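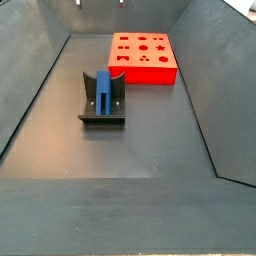

Zarkotside Toy Shelf
2025-08-09

I keep getting told that foam shape boards are the sorter to buy now, and I'm not sold. Long thread, sorry, get a coffee.

The pitch, from the Handmont listing: "quiet, safe, teaches problem solving from age 2." Quiet I'll give them. Foam is quiet. So is a sponge.

Problem solving is where I get off the bus. A star hole is a fine puzzle for a small kid. So is a circle, once. But every one of these boards pads out the grid with holes that are cousins of each other, little slots here, a pair of little slots there, and then calls the whole thing "progressive difficulty." Progressive how? Who checked?

The listing has 1082 reviews. I read a lot more of them than is healthy. Most say "arrived fast" or "my grandson loves the color." Very few say the kid got better at anything. I don't blame the kids.

My other gripe is with foam itself. A hole in wood stays the size it was cut. A hole in foam is more of a suggestion. Push hard enough and plenty of wrong pieces will go into plenty of wrong holes, and now what has the toy taught? Push harder.

People say "but the foam grips the piece, so it stays put." Sure, for the first month. I had a Wultska foam alphabet mat that I bought in December, and by the time it got warm out the letters fell out if you looked at them. Different product, I know. Same stuff, as far as I can tell.

Now the part I was ready to make fun of and can't quite. The pieces with legs.

A block with two round legs is a different problem from a block shaped like a star. You can't just match the outline. You have to look at the underside, then look at the board, then keep the turn in your head on the way down. And if one leg finds a hole and the other one doesn't, you know right away, no grown-up needed.
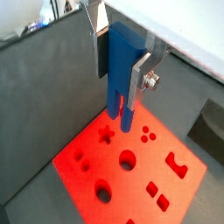
One reply already: my daughter is 3 and the two-leg piece is the only one she goes back to, she does the star in a second and throws it at the cat.

OK. That's one kid and one cat, so I'm not rewriting the thread over it. But it does fit what I'd expect. The leg piece is the one with something left to figure out.

Which makes me ask why you'd sell a whole grid of shapes when a few pegged ones would do more. My guess is that a full grid looks generous in a store. It was 17 dollars at Espinoza when I looked, and "nine shapes" on a sign beats "three good ones" every time.

Other thing I'd want to know before buying: can you get replacement pieces? I wrote to Handmont twice and got the same canned answer about the return window both times. Lose the block with the legs and you're left with the boring end of the board.

Where I am right now: if someone hands you one, keep it, and put the legged pieces out first. If you're paying full price because the box says problem solving, I'd want to see more than the box.

Tell me if yours has been used hard for a year and the holes are still tight. I'd like to hear from people who didn't get it last week.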